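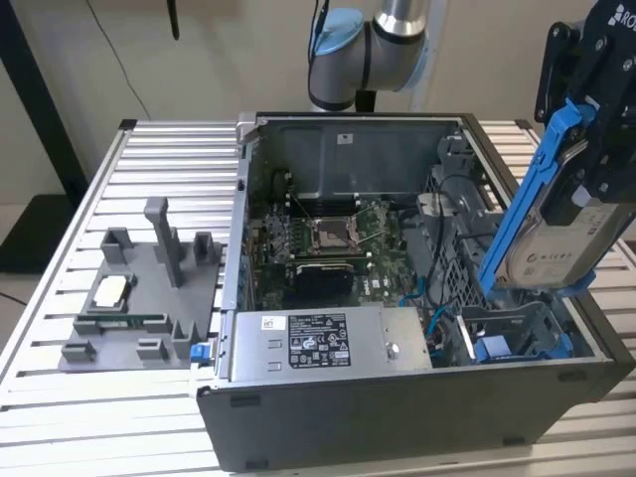 Print this page | E-mail this page

Why Do Old Towns Have Walls?

Go on enough family vacations and sooner or later a grown-up will march you up a lot of stone steps to look at a wall. You will be told it is very old. You will be told to stop leaning over it.

The town of Norkstead has one of these walls. It is 2,812 feet long and goes most of the way around the old streets, until it meets a parking lot and gives up.

So who needs a wall around a whole town? Long ago, plenty of people did. Walls kept out armies and robbers. They also made sure that anyone with a cart of cheese to sell had to come in by a gate, where a man was waiting to charge them for it. This was called a toll. Towns were very fond of tolls.

The gates were shut at night. If you were late home, you slept outside with the sheep.

Then cannons came along, and a tall thin wall was suddenly a bad thing to stand behind. Some towns built lower, fatter walls. Others stopped bothering. In Clatotthorpe, people helped themselves to the stones, and if you look at the older houses there you can spot bits of wall in them. One piece is now part of a bakery.

The walls that are left have a new job, and that job is you. On a busy day in July, 2,000 visitors walk along the top at Norkstead. Most of them buy an ice cream after. The town gets its toll in the end.

Try this: the next time you are up on a town wall, look for narrow slits in the stone. They are thin on the outside and wide on the inside. Can you work out why an archer would like that?

December 16, 2022

Print this page | E-mail this page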